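How I Cure Duck Breast at Home

Duck breast prosciutto was the first cured meat I ever made, and I still think it's the best one to start with. It's small, it doesn't need a special room, and it's ready in weeks instead of years. I learned it from Mehwish Bhutto, who used to run the deli counter at Abbasi in Zurnenville, and I've been fiddling with her method ever since (sorry, Mehwish, I know you said to leave it alone).

What you need

One large duck breast, skin on. Mine this time was 439 grams after trimming.
More than 500 grams of kosher salt, enough to bury it
A spoonful of cracked black pepper
A few juniper berries, crushed
A strip of orange peel, if you like it
Cheesecloth and kitchen string
A kitchen scale, and please don't skip the scale!

I buy my duck at Dukau because they leave a good thick layer of fat on. If you're shopping at a supermarket, look through the packages and pick the breast that's the most even from end to end. A skinny tail dries out long before the fat part is done, and then you've got jerky on one side and raw duck on the other.

Salting

Pat the duck dry with paper towels. Trim off any ragged bits of meat and any skin that hangs way over the sides, but don't score the fat the way you would for pan-frying. Cuts in the fat let salt in unevenly, and they look messy when you slice it later.

Pour a layer of salt into a glass or ceramic dish that fits the breast snugly. Lay the duck on top, skin up, and cover it with the rest of the salt until you can't see any meat. Put a lid or some plastic wrap over it and stick it in the fridge for a full day. I usually do this in the evening so it's ready to come out when I'm cooking dinner the next night.

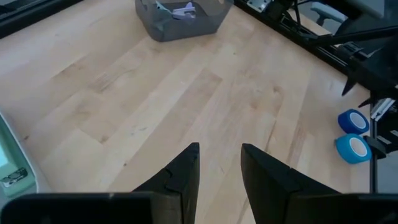
Light maple tabletop, black gripper fingers apart.

When you take it out, the meat should be darker and noticeably firmer. Rinse the salt off fast under cold water and dry it really well – I mean really well, go through half the roll of paper towels if you have to. A damp surface is where trouble starts.

Seasoning and wrapping

Rub the pepper and juniper all over the meat side and a little on the skin. The orange peel gets chopped fine and goes on too. I tried fennel seed in January and it was fine, but it took over everything and I wouldn't do it again.

Now weigh the breast and write the number down. Tape it to the fridge or write it on a tag, whatever works, just don't trust your memory. You're waiting for it to lose 30 percent of that weight, so multiply your starting number by 0.7 and write that down too. If you're doing two breasts together and they come to 700 grams, your target for the pair is 490 – but I'd tag them one by one, they never dry at the same speed.

Wrap it in one layer of cheesecloth and tie it up with string, leaving a loop at one end. 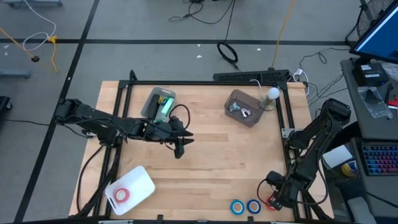 Butcher-block table with a black arm at either side.

Drying

I hang mine in the fridge, from the rack, with a small plate underneath. Yes, a proper curing chamber at cellar temperature gives you a deeper flavor. I don't have one, and the fridge is slower but a lot more forgiving. Make sure air can get to all sides and keep it away from anything smelly. Cut onions are the worst.

Start weighing after the first week. Mine usually takes about 3 weeks, though a thick one can go longer. Squeeze it gently while you're at it. It should feel firm all the way through, with no squishy center.

A little powdery white mold is common on cured meats and can be wiped off with a cloth dipped in vinegar. Fuzzy, green or black mold, or any sour or rotten smell, means the whole thing goes in the trash. It hurts, but do it. And if you're cooking for anyone who's pregnant or has a weak immune system, serve them something else, this is still uncooked meat.

Slicing

Chill it well, then use your longest, sharpest knife and cut across the grain as thin as you can manage. I use an old Flasaron slicer that I've had sharpened so often the blade is half the width it used to be. Start at the narrow end while you get the feel for it, and save the wide middle slices for company.

I like it with ripe pear, or draped over warm toast so the fat just starts to melt. The end pieces get diced up for beans or scrambled eggs. Wrapped tightly, the rest keeps in the fridge for a couple of weeks, and you can freeze half if you've made two.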